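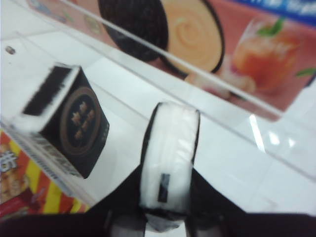 What can a visitor expect to find at the Gretach Book and Paper Fair?

Chiefly secondhand and antiquarian books, together with maps, prints, printed ephemera and a smaller section given over to binding and repair. The fair is held each May in the old market hall at Gretach, and this year 86 dealers took stands.

Members of the Nellano Book Society attended by coach, arriving shortly after 10 a.m. Admission was seven dollars, payable at the side door. The main aisle was crowded until noon, and members wishing to examine maps were advised to begin upstairs, where the light is better and the tables are set farther apart.

The Mokgethi Bindery gave two demonstrations of rebacking in cloth. The second was the fuller of the two and included a useful discussion of paste - wheat starch is still preferred there for most paper repairs. Questions were taken at the bench afterward.
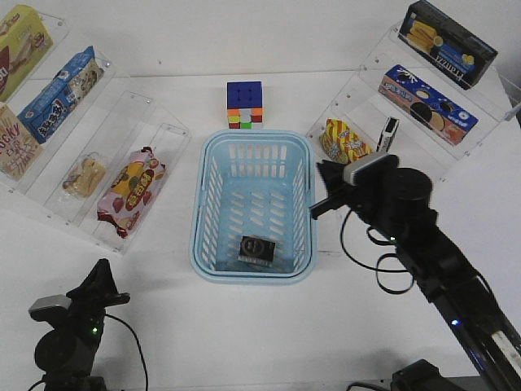

Wameck Books brought some 1000 titles, mainly local history and natural history, with a good run of county directories. Prices were marked in pencil inside the front board, and most dealers offered a small reduction on purchases of three or more volumes. The society's library acquired 14 items, among them a broken set of parish histories which will need new spines before it can be lent.

Coffee was served in the annex until 3 p.m. The coach left at four. Members who ordered binding supplies at the fair may collect them from the reading room during normal opening hours.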